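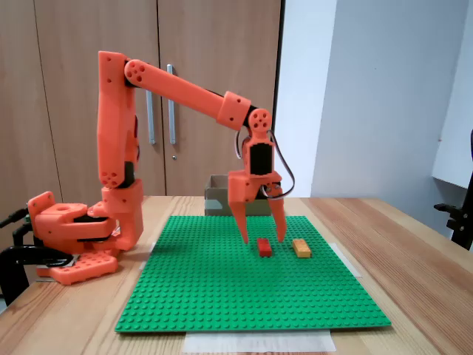
*Light wood, green baseplate, orange arm.*

I've been thinking about tables all month, which I realize is a strange thing to confess to a mailing list. It started in May when Nafula Obura wrote to ask what I thought of hers. She'd bought it from a place called Khaemba, it was too big for the dining room, and her mother (Esther Obura, hello Esther!) kept telling her to send it back. I wrote "keep it" and then couldn't stop adding paragraphs, so you're all getting them.

I grew up in an apartment in Stidilden with one table. It was for supper, homework, ironing and my father's tax papers, and everything had to be cleared off it by six. If you were in the middle of a puzzle, too bad, it went back in the box in chunks. I still have a jigsaw of a harbor that I must have started a dozen times and never got past the boats.

So when I moved into my own place I went a bit overboard. I paid $260 for a secondhand table before I owned a bed, and then I paid two brothers with a van to get it up the stairs, and we had to take the legs off on the landing while a neighbor stood there with her groceries. I regret nothing. I've had it for years and it has never once been completely cleared. My mending lives at one end! I can walk past, sew a button on, and walk away again. I think I finish more that way, though my sister would tell you I just have more things going at once, and she's probably right too.

A lot of you wrote back when I mentioned this in the last letter. Zawadi Bakilana has a door across a pair of filing cabinets and says it's the best surface she's ever worked on, apart from the hole where the handle used to be, where she keeps her pens. Esther Lukumay went the other way and got a fold-down one from Arkance. She closes it every night and says she sleeps better when she can't see her beadwork. I tried to argue with her and got nowhere. Ashraf Metwally sent me a very long message about varnish. I've read it twice and I'm still not sure whether he's for it or against it. 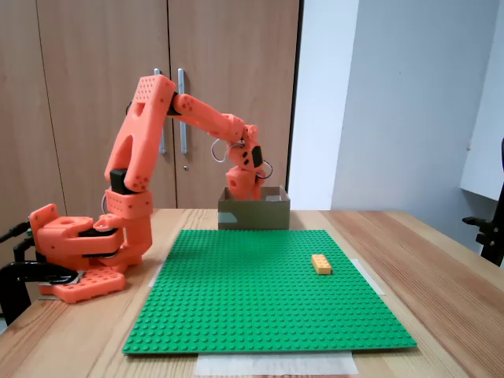 *Small open box at the far side of the baseplate.*

Now, wood. I like it pale and I like it plain. Dark tables look wonderful in a store, and then you get them home and see every crumb and every thumbprint. Mine was dark when I bought it and I sanded it by hand over one long, dusty spring. Please don't do that indoors. I was finding dust in my coat pockets the next winter. Since then I've just oiled it when it starts to look thirsty, and I use an old T-shirt for that.

Height matters more than people expect, too. I used to get a sore neck and blamed my pillow. Then I put blocks under the table legs (scrap wood, glued to felt so they don't slide) and the neck got better within the week. If you're tall, try that before you buy anything.

One more, and then I'll let you go. There's a big table shop opening up in Rernia, and somebody on this list told me they have around 924 of them in there, counting the stools. I don't believe it, but I'm going. If you want to come along, write back and tell me whether you can drive, as I can't fit so much as a footstool on the bus.

Nafula kept hers, by the way. It's in the hallway now, and everyone walks around it.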